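Caja de cartón ondulado Landeg, exterior blanco

Inicio > Embalaje > Cajas de solapas > Serie Landeg

Referencia: Landeg 27
Fabricante: Pridusen
Venta: paquetes de 30 unidades
Disponibilidad: en almacén

Descripción

La Landeg es una caja de solapas para envíos y para guardar material en estantería. La cara exterior es blanca y la interior, en cartón kraft sin blanquear. Se sirve plegada y se monta a mano, sin herramientas. El fondo se cierra con cinta adhesiva de papel o de plástico; en Ivance recomendamos la de papel si la caja va a terminar en el contenedor de reciclaje, porque no hay que retirarla antes.

Las solapas tienen el hendido marcado de fábrica. Conviene doblarlas primero hacia fuera, las cuatro, y después hacia dentro. Si se fuerza el doblez en un solo movimiento, la cara blanca puede agrietarse en la arista, sobre todo cuando el cartón ha estado guardado en un local muy seco.

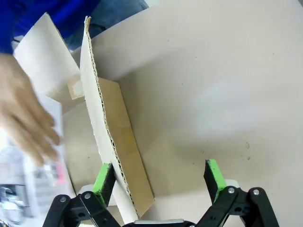

Solapas blancas abiertas. En el canto cortado se aprecia la onda del cartón.

Para cargas pesadas o piezas con esquinas vivas existe el forro Susteo, una plancha que se coloca en el fondo antes de llenar la caja. Se vende aparte y no está incluido en el paquete. El albarán o las instrucciones se dejan encima del contenido, nunca entre el forro y el fondo, donde el cliente no suele mirar.

Características

Material: cartón ondulado
Color exterior: blanco
Color interior: kraft
Base: 200 x 200 mm
Cierre: solapas, con cinta
Impresión: sin impresión. Consultar para logotipo a una tinta.

Montaje

Abrir la caja hasta que las paredes queden en escuadra. Cerrar primero las solapas cortas del fondo y luego las largas. Pasar la cinta por la unión central y dejar que suba unos centímetros por cada lado. Dar la vuelta, llenar y cerrar igual por arriba.

Las cajas pueden reutilizarse mientras las aristas sigan firmes. Al arrancar la cinta vieja suele levantarse algo de la capa blanca; el defecto es estético y no afecta a la resistencia, pero si la caja va a un cliente es preferible usar una nueva.

Almacenaje

Guardar los paquetes tumbados y separados del suelo. No retirar el fleje hasta el momento de usarlos. El cartón que ha cogido humedad pierde rigidez y no la recupera del todo al secarse.

Pedidos y devoluciones

El pedido mínimo es de un paquete. Se admiten devoluciones de paquetes sin abrir. Las cajas impresas a medida no tienen devolución. En enero los plazos de entrega de la serie con impresión se alargan una semana por inventario.

Para muestras o presupuestos de cantidades mayores, preguntar por Heledd James en el departamento de embalaje.

Productos relacionados

Forro Susteo para base cuadrada
Cinta de papel Pridusen
Caja Landeg, exterior kraft

Ficha actualizada el sábado, 3 de diciembre de 2016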